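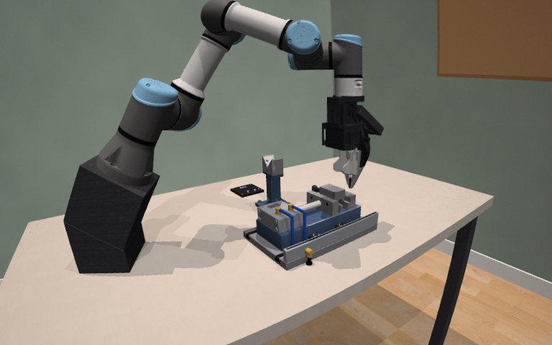
Roboterarm, Greifer und Schraubstock in der Simulation: So ist die Zelle derzeit am Rechner aufgebaut.

Kleines Update aus der Werkstattplanung
4. Februar 2023

Viele von euch haben gefragt, wie es mit der neuen Beladezelle weitergeht, also schreibe ich mal kurz auf, wo wir stehen. Bestellt ist noch nichts! Aber das Modell am Rechner steht, und seit ein paar Tagen schiebe ich darin den Arm hin und her und freue mich wie ein Kind (meine eigentliche Arbeit bleibt dafür ein bisschen liegen, sorry an die Buchhaltung).

Intern heißt das Ganze Projekt Sedine. Es geht darum, dass der Arm Werkstücke in den Schraubstock legt und wieder herausholt, damit bei uns niemand mehr die ganze Schicht danebensteht. Im Modell liegt gerade ein glatter weißer Zylinder zwischen den Enden des Schraubstocks, und der Greifer hängt mit leeren Fingern über dem rechten Ende. Genau an solchen Stellungen probiere ich aus, wie viel Platz wir auf dem Tisch brauchen. Der Arm sitzt ja auf einem schrägen Sockel, und ob wir den so bauen lassen oder doch etwas Gerades von der Stange nehmen, macht beim Preis ordentlich was aus.

Damit zum Geld. Zwei Angebote liegen auf dem Tisch, beide netto und ohne Schutzzaun. Kolev will 119 000 Euro, da sind Arm, Greifer und Inbetriebnahme drin, der Schraubstock aber nicht. Sanix liegt bei 132 000 Euro, liefert den Schraubstock mit und schult zusätzlich zwei Leute von uns. Auf den ersten Blick ist Kolev günstiger, klar, aber sobald man die Spannvorrichtung dazurechnet, rücken die beiden verdammt nah zusammen. Ich habe bei Kolev nachgehakt, ob sie uns ein Komplettpaket rechnen können. Die Antwort steht noch aus.

Was in beiden Angeboten fehlt, sind die Kleinigkeiten: Schläuche, Verschraubungen, Ersatzfinger für den Greifer. Meine Liste dafür steht bei 418 Euro, und ich wette, sie wird noch länger. Wer von euch schon mal Druckluft nachgerüstet hat und weiß, was man dabei gern vergisst: bitte melden, am liebsten, bevor ich den Antrag abgebe!

Weil die Summe so hoch ist, geht die Sache als Tender raus, also mit richtiger Ausschreibung und allem Papierkram. Die Unterlagen dafür schreibe ich gerade zusammen. Das Modell hilft dabei enorm, ich kann Reichweite und Tischmaße direkt daraus übernehmen und muss nicht mit dem Zollstock durch die Halle kriechen. Wenn alles glatt durchläuft, soll die Zelle im Oktober stehen. Den Tisch würde ich gern vorher schon bei uns haben, dann können wir in Ruhe schauen, ob man mit dem Hubwagen noch daran vorbeikommt.

Wer sich die Simulation mal ansehen und selbst am Arm drehen möchte, kommt einfach bei mir am Schreibtisch vorbei. Anmerkungen zu den Angeboten nehme ich auch gern per Mail, solange der Antrag noch bei mir liegt.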